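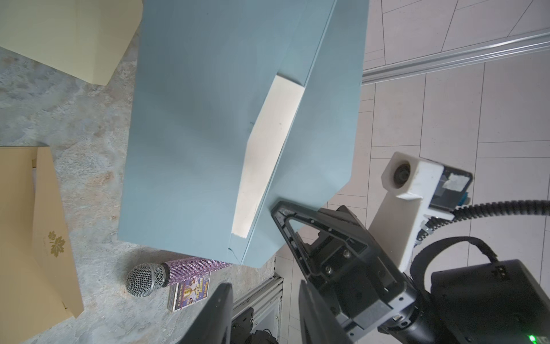 **Slide 1 – what we compared**

Two grippers, same arm, same controller. Jorko has stiff fingers, Kurup has open triangular ones that give a little under load. Genivaldo Nogueira did the mounting and most of the runs in November.

**Slide 2 – the objects**

Thirteen items from the gift-shop set. Mention the paper bag first. It folds when you push it, and the creases throw off the grasp planner. Then the microphone with the rhinestone handle. Cardboard boxes are the easy ones.

**Slide 3 – numbers**

- 589 grasps in total, split between the two grippers
- 13 objects, 6 starting layouts
- Kurup did better on the bag, Jorko on small flat packages
- No real difference on boxes

Say that the layouts were reset by hand, so they vary a bit.

**Slide 4 – wrist camera**

We tried the Drokier mount and the Sellent mount. Drokier sits lower and loses the fingertips when the wrist tilts. Sellent keeps them in view but the cable has to loop out to the side – leave slack or it pulls at full rotation.

**Slide 5 – next**

Softer pads on Jorko, same objects. Pause for questions before the controller part.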